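연구노트 > 양팔 셀 > 그리퍼 비교

2024년 2월 3일 토요일

토요일인데 나왔다. 평일에는 셀을 두 시간 이상 붙잡고 있기가 힘들어서, 핑거 비교는 오늘 하루에 몰아서 하기로 했다. 커피는 두 잔째고 난방은 이제야 좀 도는 것 같다. 손이 시려서 M3 볼트를 벌써 하나 떨어뜨렸는데 못 찾았다. 혹시 바닥에서 보는 사람은 내 책상 위에 올려 주시길!

일단 오늘 뭘 비교하는지부터 적어 둔다. 후보는 둘이다. 하나는 지금까지 쓰던 Bernine 핑거, 다른 하나는 지난주에 도착한 Ollen 핑거. 팔은 그대로 두고 핑거만 갈아 끼우면서 같은 동작을 시킨다. 컨트롤러도 두 가지를 돌려 볼 생각인데, 원래 쓰던 Tabrizi 보드와 새 Flernska 보드다. 그러니까 조합은 네 가지가 나오지만, 솔직히 네 개를 다 하루에 끝낼 자신은 없어서 Bernine+Tabrizi를 기준으로 잡고 거기서 하나씩 바꿔 보는 식으로 했다. 핑거랑 보드를 동시에 바꾸면 뭐가 좋아졌는지 나중에 절대 모른다. 작년 8월에 그 짓을 해서 2주를 날린 적이 있다(그때 노트를 다시 읽어 봤는데, 지금 봐도 무슨 결론인지 모르겠다).

과제는 일부러 심심한 걸로 골랐다. 컵 잡기, 들기, 잠깐 버티기, 내려놓기. 그릇은 가운데 두고 컵만 옮긴다. 접어 둔 수건이나 케이블 정리 같은 것도 해 보고 싶긴 한데, 그런 건 실패 원인이 너무 여러 갈래라 핑거 비교에는 안 맞는다. 플라스틱 컵은 위로 갈수록 벌어지니까 꽉 물면 조금씩 미끄러져 내려가려는 성질이 있고, 얇아서 힘을 세게 주면 테두리가 찌그러진다. 힘을 얼마나 섬세하게 줄 수 있는지 보기에는 이만한 게 없다. 싸기도 하고.

오전은 거의 다 세팅으로 갔다. 영점 잡는 데만 한참 걸렸는데 이건 내 잘못이 크다. Bernine 핑거를 끼우고 완전히 닫은 상태에서 영점을 잡아야 하는데 살짝 벌어진 상태로 저장해 버렸다. 그걸 모르고 첫 열 번 정도를 돌렸더니 닫힘 명령을 줘도 컵을 건드리기만 하고 끝. 로그에는 목표 위치 도달이라고 나오니까 처음엔 마찰 문제인 줄 알고 핑거 안쪽을 알코올로 닦고 난리를 쳤다. 그 열 번은 전부 버렸고 아래 숫자에는 안 들어간다. 다음에 하는 사람은 제발 영점부터 확인하고 시작합시다. 나 포함!

카메라는 머리 쪽이랑 가슴 쪽 둘을 같이 본다. 처음에는 머리 쪽 하나면 충분하지 않나 했는데, 위에서 내려다보면 컵을 얼마나 들었는지가 잘 안 보인다. 반대로 가슴 높이에서는 든 높이는 시원하게 보이는데 그릇은 거의 테두리밖에 안 걸린다. 접근 각도는 머리, 높이는 가슴. 이렇게 나눠서 보는 걸로 정했다.

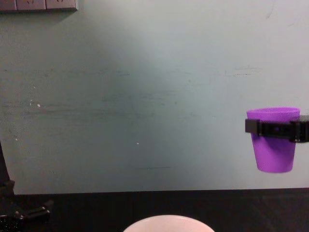
가슴 쪽은 컵이 떠 있는 순간, 머리 쪽은 컵이 테이블에 놓여 있는 순간.
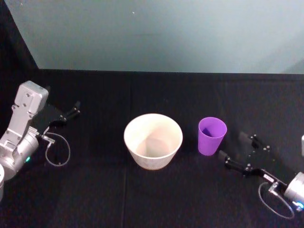

접근은 옆에서 들어가는 걸로 통일했다. 위에서 내리꽂는 방식도 테스트 전에 몇 번 해 봤는데, 손목이 컵을 가려서 머리 쪽 화면으로는 핑거 끝이 어디 있는지 짐작만 하게 된다. 옆에서 가면 적어도 두 핑거 사이에 컵이 들어왔는지는 눈으로 확인이 된다. 대신 핑거 높이를 잘못 잡으면 컵을 밀어 버린다. 밀리면 그냥 실패로 적고 손으로 원위치. 봐주기 시작하면 끝이 없다.

오늘 돌린 건 버린 것 빼고 총 105회. 그중 66회가 Bernine 핑거고 나머지가 Ollen이다. 숫자가 안 맞는 건 점심 먹고 와서 Ollen을 늦게 끼웠기 때문이고, 월요일 이후에 Ollen 쪽을 더 채워서 맞출 예정이다. 그래서 성공률 비교는 오늘은 일부러 계산을 안 했다. 계산해 놓으면 누군가(주로 내가) 슬라이드에 붙이게 되어 있다.

그래도 손맛이랄까, 느낌은 적어 둔다.

Bernine 핑거는 익숙해서 그런지 역시 편하다. 끝이 얇아서 좁은 데 넣기가 좋고, 컵 옆으로 접근할 때 여유가 있다. 단점은 예전부터 알던 그대로, 얇은 만큼 접촉면이 작아서 컵이 핑거 사이에서 빙글 도는 일이 있다. 떨어지지는 않는데 기울어진 채로 올라가니까 내려놓을 때 바닥 모서리부터 닿는다. 지금은 빈 컵이라 괜찮지만 뭔가 담기 시작하면 바로 문제가 될 거다. 힘을 올리면 도는 건 줄어드는데 이번엔 테두리가 눌린다. 테두리에서 조금 더 아래를 물게 했더니 한결 나았다. 이건 핑거 문제라기보다 내가 목표 높이를 너무 위로 잡아 놨던 것 같다.

Ollen은 첫인상이 생각보다 좋았다. 안쪽 패드가 말랑해서 물고 나면 컵이 덜 돈다. 와, 이거다 싶었는데 몇 번 돌려 보니 놓을 때가 문제다. 패드가 컵에 살짝 붙었다 떨어지는 느낌이 있어서, 핑거를 빨리 열면 컵이 한쪽으로 툭 끌려간다. 열림 속도를 반으로 줄이니까 거의 없어졌다. 다만 그러면 한 사이클이 길어지고, 패드에 먼지가 앉으면 또 어떻게 변할지 모르겠다. 오늘은 시작할 때 한 번만 닦고 쭉 썼으니까 후반부 로그를 따로 떼어서 봐야 한다. 그리고 끝이 두꺼워서 물체 둘이 가까이 붙어 있을 때는 들어갈 자리가 애매할 것 같다. 그릇과 컵 간격을 좁혀 보는 실험은 다음에.

보드 얘기. Tabrizi는 오늘도 아무 일 없이 잘 돌았다. 재미없을 정도로 안정적이고, 그게 제일 큰 장점이다. 전류 제한을 한 단계씩밖에 못 바꾸는 게 답답하긴 하다. 컵처럼 얇은 걸 잡을 때는 한 단계 낮으면 미끄러지고 한 단계 높으면 찌그러지는 그 중간이 딱 필요한데, 그 값이 메뉴에 없다.

Flernska는 그 중간값을 줄 수 있다. 그래서 기대를 많이 했다. 실제로 Bernine 핑거에 물려서 돌려 보니 무는 순간이 훨씬 부드럽고, 접촉하고 나서 힘이 올라가는 곡선도 예쁘다(그래프 캡처해서 공유 폴더에 넣어 놨으니 꼭 보세요, 진짜 예쁨). 그런데 오후에 통신이 두 번 끊겼다. 두 번 다 팔이 그 자리에서 멈추고, 핑거는 물고 있던 상태를 유지했다. 안전 쪽으로는 맞는 동작인데 원인을 모르니까 찜찜하다. 첫 번째는 커넥터를 꽉 안 꽂은 것 같아서 다시 꽂았고, 두 번째는 꽂은 지 한참 뒤라 그 핑계도 못 댄다. 손목에서 나오는 케이블이 고리처럼 늘어져 있는데, 팔을 안쪽으로 많이 굽힐 때 커넥터 쪽이 당겨지는 건 아닌지 의심하고 있다. 당겨지는 자세를 찾아서 일부러 반복시켜 보면 금방 알 수 있을 듯. 펌웨어는 아직 안 건드렸다. 한 번에 하나씩.

왼팔은 오늘 컵 옮기기에는 안 썼다. 전원은 넣어 두고 핑거는 열어 둔 채로 대기 자세만 잡게 했다. 양팔로 주고받는 걸 하려면 어차피 왼쪽도 같은 핑거로 맞춰야 하니까, 오른쪽에서 결론이 나면 그때 한꺼번에 바꾸는 게 낫다. 양쪽에 서로 다른 핑거를 끼우자는 의견도 있었는데 나는 반대다. 캘리브레이션 파일이 두 벌이 되는 순간 누군가는 반드시 반대로 불러온다.

자잘한 것들:
- 검은 천은 주름이 잡히면 컵을 밀 때 같이 딸려 온다. 시작 전에 손으로 한번 쓸어 주기. 네 귀퉁이를 고정할 집게가 필요하다.
- 보라색 컵은 검은 천 위에서 색 분리가 아주 잘 된다. 그릇은 밝아서 노출을 올리면 안쪽이 날아가니까 자동 노출은 끄고 할 것.
- 육각 렌치 2.5mm짜리 또 없어졌다. 빌려 간 분...
- Ollen 핑거 고정 볼트가 Bernine보다 짧다. 섞이면 큰일이라 통을 따로 만들어서 라벨을 붙였다.

월요일에는 Ollen 횟수부터 채우고, 그다음에 Flernska 끊김을 재현해 본다. 끊김이 안 잡히면 당분간 보드는 Tabrizi로 가고 핑거만 먼저 정하자고 할 생각이다. 지금 마음은 Ollen 쪽으로 조금 기울어 있는데, 놓을 때 끌리는 걸 열림 속도 말고 패드 재질로 해결할 수 있는지 알아보고 싶다. 혹시 덜 끈적한 패드 써 본 사람 있으면 댓글로 좀 알려 주세요.

로그는 평소 폴더, 오늘 날짜 아래. 버린 열 번 정도는 bad_zero로 따로 묶어 놨으니 섞지 말 것. 전원 내리고 퇴근!

댓글 2 · 공유 0

양팔 셀 연구노트 | 문의는 노트 관리 게시판으로 | 맨 위로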